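Poste de collecte Pamik, table cuisine : contrôle de sécurité avant enregistrement
Fiche remplie le 2018-04-20, série Plirnstead

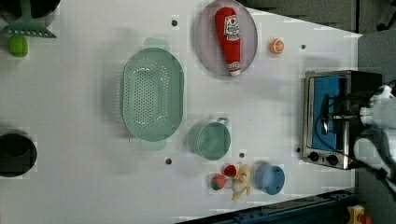 Cette fiche est à remplir avant chaque série de démonstrations, et encore une fois si on change les objets. Les cases sans commentaire sont conformes.

1. Arrêt d'urgence accessible depuis la chaise de l'opérateur : OUI

2. Câble du bras fixé, sans pli serré : OUI, à surveiller
Commentaire : quand le bras va au fond à gauche, le câble se tend un peu. J'ai refait l'attache.

3. Doigts de la pince propres et serrés : OUI

4. Four non branché au secteur : OUI
Commentaire : la porte a été ouverte et fermée 19 fois à la main, elle ne bloque pas.

5. Objets conformes à la liste de la tâche : NON
Commentaire : la liste Melen demande une seule fraise. Il faut corriger la liste ou retirer un fruit, sinon la consigne écrite « prendre la fraise » n'est pas claire pour l'apprentissage.

6. Objets placés dans la zone atteignable : NON
Commentaire : la spatule et la poêle noire sont trop près du bord. À ramener vers le centre.

7. Vitesse limitée en mode téléopération : OUI

8. Espace disque suffisant pour 200 épisodes : OUI
Commentaire : la série précédente s'est arrêtée à 104, le disque était plein. Les épisodes incomplets sont à marquer « rejeté », ne pas les effacer.

9. Horloges du bras et de la caméra synchronisées : OUI

Décision : départ autorisé après correction des points 5 et 6. Copie de la fiche à envoyer chez Arellano avec les données.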